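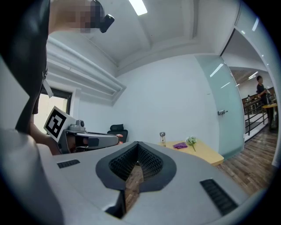 Why does the Brulwood rye starter rise faster than the white one when they get the same feed? Rye flour carries more wild yeast and more enzymes that free up sugar, so the culture has more to eat and gets going sooner.

05/07/2024

Great bake today, the best since January! Prakash Thampi came over to the bench with the idea of splitting the rye starter into two jars, one fed at equal weights and one kept stiff, and I'm so glad we did it. The stiff jar smells wonderful (apple skins, a bit of malt), while the loose one went sharp and vinegary overnight. Both doubled, but the stiff one held its dome through lunch and the loose one had already slumped.

Dough for the test loaf: 400 g bread flour from the Irnstead mill, 152 g of the stiff starter, salt by the usual percentage. I held back a splash of water and worked it in after the rest, and the dough came together so much more easily that I want to do this every time. Folded it 6 times, which is more than the card says. The last 2 folds probably did nothing except make me happy.

Baked in the Hulto pot, lid off for the second half. Lovely open crumb near the top, tighter along the bottom, and a blistered crust that crackled on the rack for ages. Ashwin Nambiar thinks the tight bottom is underproofing. I think the pot wasn't hot enough, and we can settle it easily: same dough, longer preheat, nothing else changed.

Still to do:
Try the Wieczorek flour in the stiff jar (new sack, lower shelf, please don't open the old one)
Write the feed times on the lids, not on tape, the tape falls off in the fridge
Find the good lame
Ashwin to bring his probe thermometer for the next bake

Heel of the loaf is in the bread tin. Try it toasted with salted butter, it's fantastic.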